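Pichler Hardwax Oil for Tabletops and Benches

Home > Finishes > Oils and Waxes > Pichler Hardwax Oil

Clear satin finish for indoor wood. Sold by the can, in stock at our Greltgate store and by mail from Ornorbridge.

Pichler Hardwax Oil is a blend of plant oils and hard waxes for tables, desks, benches, shelves and counters. It soaks into the top layer of the wood and leaves a thin, low-sheen surface that you can wipe clean and patch later without stripping the whole piece. We have sold it for over 7 years and it is still the finish we suggest first for a table that gets used every day.

The clear version darkens pale woods a little, about as much as wiping them with a damp cloth. If you want to keep a light top as close to bare wood as possible, order the Pale version, which has a small amount of white pigment in it. Woods with a strong stripe in the grain will show more contrast under Clear and less under Pale.
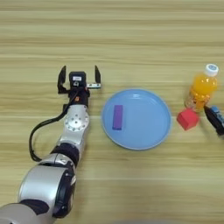
What you get

Each can holds enough for two thin coats on an average dining table. The lid is a press fit and comes with a plastic clip ring. Brushes, pads and cloths are sold separately.

Sheen: satin
Colors: Clear, Pale
Coats: two on new wood, one for upkeep
Cleanup: mineral spirits
Use: indoors only
Item number: 186

Getting the wood ready

Old varnish or polyurethane has to come off completely. The oil can't get through it and will sit on top as a sticky film. Sand bare wood with the grain, finishing at 120 or 150 grit. Going much finer closes up the surface and the oil doesn't take as well. Vacuum the dust, then wipe with a cloth dampened with mineral spirits and let it dry.

Check for glue around joints and edges before you open the can. Dried glue shows up as a light patch once the finish is on, and by then it is a lot more work to fix. A quick wipe with spirits will usually show it.

Putting it on

Stir the can well, right down to the bottom. Don't shake it. Spread a thin coat with a flat brush or a white pad, working along the grain and keeping a wet edge. Most of the problems we hear about come from putting on too much. If the surface looks wet after 15 minutes, wipe off the extra with a clean cotton cloth.

Leave the first coat overnight in a room with some air moving through it. Rub it lightly with a gray pad, wipe off the dust and put on the second coat in the same way, a bit thinner if anything. On a large top, do the underside first. A board finished on one side only can cup.

Wait 6 days before putting anything heavy on the table and 2 weeks before using a tablecloth or rubber mat. You can use it gently after the first day or so — just keep water off it.
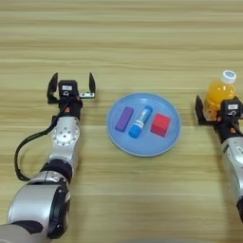
Cold rooms slow everything down. A customer in Tudotbridge coated a workbench in an unheated garage in February and it was still tacky a week later. It did harden once a heater went in, but we would wait for warmer weather or bring the piece indoors.

Care and repair

Wipe up spills when you see them and clean with a soft cloth and plain soap. Skip spray cleaners with ammonia or bleach, and don't use furniture polish with silicone in it. Silicone gets into the grain and keeps later coats from sticking.

For a dull spot or a light scratch, rub the area with a gray pad, wipe on a very small amount of oil and buff it dry. Deep dents need sanding first. Feather the edges out along the grain so the repair blends in.

Safety

Cloths soaked with oil can heat up and catch fire by themselves. Lay them flat outdoors until fully dry, or put them in a metal can filled with water and closed with a lid. Don't leave them in a pile or drop them in the trash. Keep the room aired while you work and keep the can away from flames, children and pets.

Shipping and returns

Finishes go by ground only. Unopened cans can be returned to Greltgate or Ornorbridge with the receipt. We can't take back opened cans — if you aren't sure about the color, ask for a sample sachet and try it on the underside of the piece first.

Page updated 30/03/2025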